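Prullwood Wine Cabinet, 78 Bottle

Sold by Hornent Cellar Supply. Page updated Aug 16, 2020.

The Prullwood is a single-zone, free-standing cabinet for people who want to keep a few cases for the long term without digging out a cellar. It holds 78 standard Bordeaux bottles, fewer if you store mostly Burgundy or sparkling. The door is tinted glass with a grey metal trim and can be hung left or right.
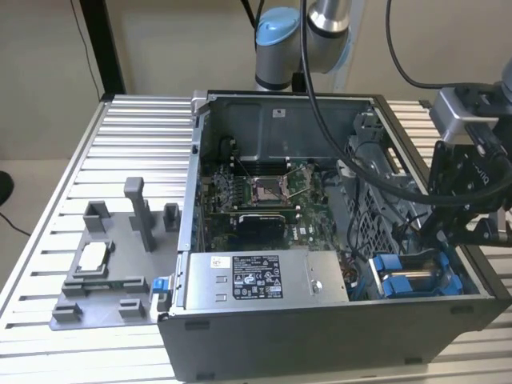 Shelves are untreated beech on runners and pull out far enough to read a label at the back. The bottom shelf is fixed and will take magnums lying down. Noise is 35 decibels at the fan's normal speed, so most owners keep it in a dining room or hallway.

Height is 178 cm. Allow 100 mm clear behind the cabinet for airflow, and keep it out of direct sun. It should not be built into joinery; see the Wilow range if you need an under-bench model.

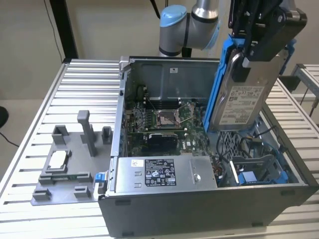

Can I keep reds and whites together?
Set the cabinet to 12 or 13 degrees and both will age well. Move whites to the kitchen fridge for half an hour before serving, and stand reds on the bench until they warm up.

Humidity is held by a water tray on the lower shelf. Top it up when the gauge inside the door drops into the dry band. Tap water is fine. 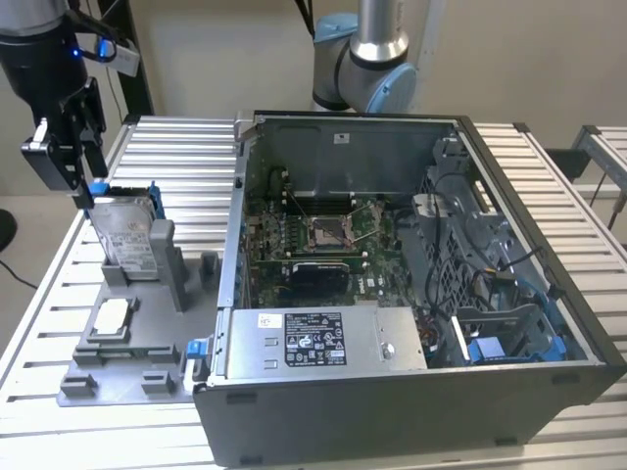

The charcoal filter needs changing once a year. Replacements are made by Bozkurt and sold singly or in pairs. Spare shelves, door seals and keys are also kept in stock, in the same colours as the current model.

Delivery is to the ground floor. Stairs are quoted separately.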